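Home – Topics – Unanswered – Members – Log in

Filed under: Desks and tables / Cable management / Small storage

Wire basket next to a cable hole: what keeps cups and small items upright?

Posted by Florante Cruzado
Viewed 1,616 times

I have a wooden table with rounded corners and a round cable hole near the back, right of center. I work at it most of the day and also have coffee at it. To keep the top clear I bought a rectangular wire basket, open at the top, from the Plania range. The plan was to stand cups in it when they are not in use, plus a few pens and a roll of tape.

There are two problems. First, a narrow cup placed in the basket leans, as the bottom of the cup is smaller than the rim and settles between the wires. Second, I am not sure where the basket should go. If it stands at the back it gets in the way of the cable hole, and I still have to run a charger and a lamp cord through there. If it stands at the front I lose the part of the table I write on. 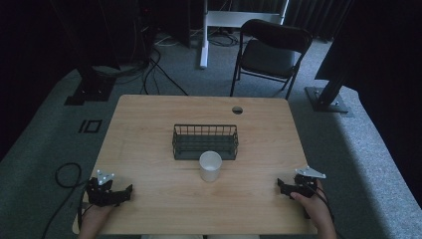
Basket mid-table, white cup in front of it, cable hole behind.

The cup has no handle and tapers toward the bottom. I have two more of the same kind, so 3 in total, and would like all of them to fit. The inside of the basket measures 34 cm on the long side. I would prefer not to drill or glue anything, and I don't want to replace the basket unless there is no other way.

Is a liner the usual fix? If so, what material? And is there a rule for how far a basket should be kept from a cable opening?

Celina Zawadzka
Accepted by the original poster

A liner is the usual fix. The lean comes from point contact. A tapered cup has a small foot, and on a wire base that foot rests on two or three wires at most. If one of them is slightly lower, or the foot lands half on a cross wire, the cup tips. A flat sheet spreads the load and the problem goes away.

Materials, in the order I would try them:

Cork sheet, 3 mm. Cuts with a utility knife, grips the foot of the cup, stays flat. It stains if coffee is left on it.

Silicone baking mat, cut down. Washable. Thin ones follow the wires underneath and the lean returns, so buy a thick one or put card under it.

Stiff plastic, such as a cut-down chopping mat. Flat and washable, but cups slide on it.

Make a paper template first. Press the paper into the base, crease it along the walls, then cut 2 mm inside the crease on all sides. Wire baskets are seldom square at the corners, and a liner cut to the nominal size will bow up in the middle. Trim the corners round.

For three cups, measure the rim and not the foot. With a tapered cup the rims touch first. Multiply the rim diameter by three and compare that with your 34 cm, allowing a little clearance between cups. Check the short side as well.

On position: I know of no fixed rule. Pass the plug through the hole by hand, note how much room your fingers need, and keep the basket outside that. Set it with the long side parallel to the back edge, which uses the least depth. Since your hole is right of center, moving the basket to the left frees it completely and you can push it back as far as you like. The writing area is then in front and to the right.

If the basket scratches the top when you slide it, put felt dots under the corners. Clean the wire first – the adhesive does not hold on a greasy coating.

Divina Magbanua

Just don't keep cups in it. Cups go in the kitchen. I had the Lumbao tray on mine for two years and it did nothing except collect receipts.

Jahangir Debnath

Agree with Celina on cork. One addition concerning the hole. If liquids are on the table daily, fit a cover with a slot for the cords. A spill near an open hole goes straight down to whatever is below, and under most desks that is a power strip. Measure the diameter of the opening at the top and again a little lower down, as some holes have a lip inside and the cover has to seat on it. Mine is a Mernex push-in type and it has stayed put. Check also that the plug passes through before the cover goes in. I had to take mine out again for a lamp with a large adapter.

Move the power strip to one side of the hole in any case.

Florante Cruzado

Cork ordered. Three rims fit along the long side with a small gap. Basket is now on the left and the lamp cord goes through without moving anything. Will look at covers in May.

Related items
Removing coffee rings from an oiled tabletop
Felt dots or rubber feet under metal baskets
Cable hole too small for a laptop plug
Urano shelf insert bows in the middle
Cutting cork sheet without crumbling the edge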